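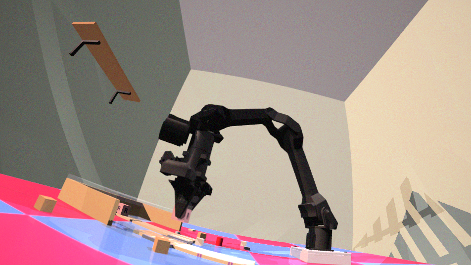
4. How the notebooks were kept, and by whom

4.1 Notebooks as working objects

It is tempting, when one first opens a household recipe notebook, to read it from the front like any other book, and we confess that we spent most of our first November doing just that. We soon learned to start somewhere in the middle, usually at the page where the spine falls open by itself, for in most of the 90 notebooks lent to us by families in Skusetby that page belongs to the cake or the pickle that was made most often. The opening pages tend to be the tidiest and the least used. They were written in the best hand, often soon after a marriage or a move, and they are full of dishes that the writer hoped to cook one day: molded salads, stuffed veal, a great many things set in aspic. The stains come later in the book, and so do the crossings-out.

We transcribed 1,388 recipes in all. The coding scheme is the one set out in Section 3, and readers who would like the breakdown by decade will find it plotted in Figure 3 at the end of the paper. What we would like to do in the present section is slower and a little more personal, and we hope the reader will bear with us, as the families certainly did.

4.2 Borrowed recipes and their names

Well over half of the notebooks name other people in their titles. A lender's grandmother copied out "Mrs. Lind's yellow cake" and then, a few pages on, "Mrs. Lind's yellow cake, better," with less sugar and a spoonful of vinegar in it. Bowen (who did most of the interviews, and drank most of the coffee) asked each family whether they could still say who the named person was. Many could, and would go on to tell us where she had lived, whom she had quarreled with, and what she served at funerals. Others had kept the name long after the woman herself was forgotten, so that "Aunt Tilda" had become simply the word for a kind of flat ginger cookie.

We think of these names as a form of thanks, and also as a kind of guarantee. A recipe with a neighbor's name on it has been eaten at that neighbor's table. Hayes makes a similar point in her earlier study of church cookbooks, though in print the names were there partly to sell copies to the people who bore them, and a private notebook has no such reason to flatter anyone.

4.3 Missing steps

The recipes leave out a great deal. Oven heat is given as "good" or "falling," flour is added "until it looks right," and one entry for rye bread consists of a list of ingredients followed by the words "as usual." Ó Dálaigh, who bakes, tried that one in his own kitchen and reports that he did not know what was usual.

Such gaps puzzled us less once we had watched 2 of the lenders cook from their own books. Neither of them looked at the page for method at all. They glanced at it for amounts, mostly of salt and leavening, and left it lying open on the windowsill while they talked. The notebook held what the hands could not be trusted to remember, and the rest had been learned by standing next to somebody. Where a daughter had moved away before she was old enough to help, the entries in her copy are noticeably longer, with times and pan sizes filled in, sometimes from letters and sometimes, as Mofokeng found in the Fondura family papers, from notes taken down over the telephone on the backs of envelopes.

4.4 Later hands

Most of the notebooks passed through more than one owner, and the second hand is seldom shy. It doubles quantities, swaps lard for butter, and writes "no" beside the liver. We had expected later owners to treat the books with more reverence, and a few did stop writing in them altogether, keeping them wrapped in a drawer and cooking from photocopies. Those families were the most anxious about lending, and we returned their books first. We are grateful to all of them, and especially to the household that sent ours back to us with a jar of plum jam and a corrected reading of page 31.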